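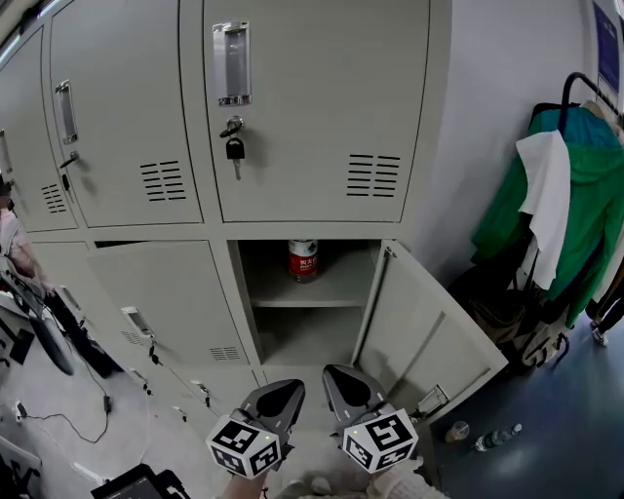 A locker is a narrow storage compartment with a lockable door, usually built in banks and found in schools, workplaces, gyms, swimming pools, libraries and transit stations. Most are made of sheet steel, though wood, solid plastic and wire mesh are also used.

History

Lockable personal storage is much older than the modern locker. Chests with a single lock were common on ships and in barracks, and the word "locker" was used for a ship's storage chest long before it meant an upright cabinet. Steel lockers spread with factory work, when employers began to provide changing rooms and needed a place for street clothes during a shift. Schools took them up as buildings grew larger and students started moving between classrooms during the day.

Types

Lockers are described by the number of compartments stacked in one column. A single-tier locker runs the full height of the unit and can hold a long coat. Two-tier lockers split the height in half, and box lockers divide it further into small openings for bags or shoes. In a Z locker, two L-shaped doors interlock so that each user gets some full-height hanging space.

Mesh lockers are used where wet clothing or sports gear has to dry. Plastic lockers cost more than steel ones but do not rust, and are common beside pools.

Construction

A steel locker is normally folded from thin sheet, then spot-welded or riveted and finished with powder coating. Welded units arrive in one piece. Knock-down units are shipped flat and bolted together on site, which lowers freight costs but takes longer to install. Slots in the door let air move through the compartment. Sloping tops are sometimes added to keep dust and loose items from collecting.

Locks

Common choices are the keyed cam lock, the hasp for a user's own padlock, the built-in combination lock and the electronic keypad. Keyed systems usually have a master key held by the building manager. Lost keys are a regular expense – the public baths at Arkdale, with 128 lockers, replaced 26 keys in a single year before changing to keypads.

Shared use

Some offices no longer assign lockers to individual employees and let them claim one for the day instead. The Plistville city library has used this arrangement for readers' bags since it reopened, with all compartments released at closing time. Items left overnight are moved to the front desk.

See also

Cubbyhole
Footlocker
Left luggage
Parcel locker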